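Setting up the Rondow dehumidifier in a bedroom

I wrote this for Kiprono Temba, who bought the same Nuvstead model as mine and hated the leaflet (fair enough!). Last changed 10/05/2025.

1. Stand the unit upright and leave it for 8 hours before you plug it in. I know, I know. Mine came home on its side in the boot and I still waited.

2. Pick a spot clear of the doona and curtains, with the outlet grille facing into the room.

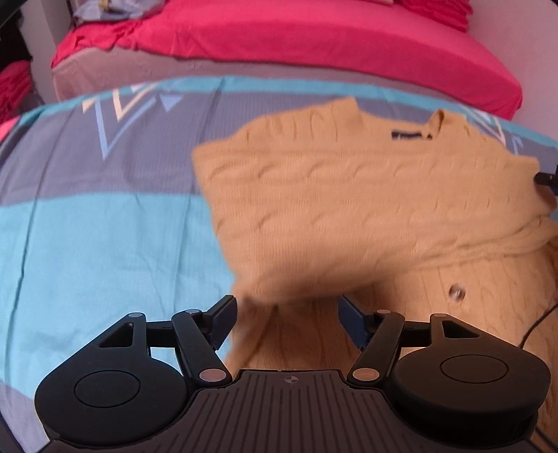 Use a wall power point for this, please, and skip the extension lead.

3. Slide the tank in until it clicks. If the red light stays on, the float's probably stuck, so give it a wiggle and try again.

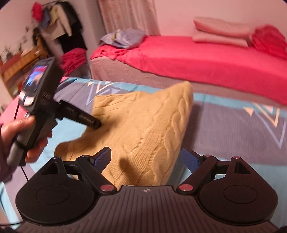
Yellow cable-knit on the patterned bedspread, with the pink-red bed behind.

4. Hold the fan button and enter 1241. That's the factory code, and it's printed under the lid in a colour you can barely read.

Note: Bianka Oláh's older one wants the code entered twice. No idea why.
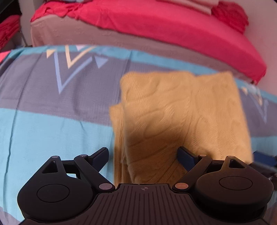
5. Set the timer to 2 hours for the first run and shut the windows.

Caution: switch off at the wall before you lift the tank out. It's heavier than you'd think and it slops!

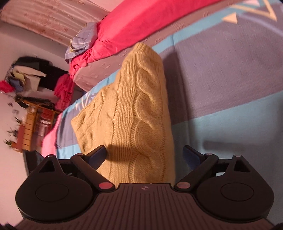

6. Brush the lid once a fortnight, or whenever it looks furry. Mine has skinny little channels moulded across the top, very like the fine parallel grooves on the black tool in the photo, and I run an old toothbrush along them, never across. Let the lid dry fully before it goes back on.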